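Reheating Frozen Buns So They Stay Soft

If you made a big batch over the weekend (good for you!) and tucked most of it in the freezer, you're halfway to an easy breakfast. Leave the buns frozen, because thawed ones tend to go gummy on the bottom. Pour in enough water to sit well below the tray, put the lid on and let it come to a full boil before anything goes in.

Set the buns in with plenty of space between them, steam for 5 minutes, then turn off the heat and wait 2 more before you lift the lid. I know, the waiting is hard when the kitchen smells that nice!

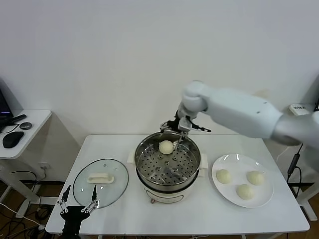 One reader in Kirnham wrote to say that 5 minutes left hers cold in the middle, and that she goes to 9 for anything with a meat filling. She's right, filled buns do need longer, so break one open and check that it's piping hot all the way through.

Leftovers can go back in the fridge, well wrapped, and are best eaten by the next day.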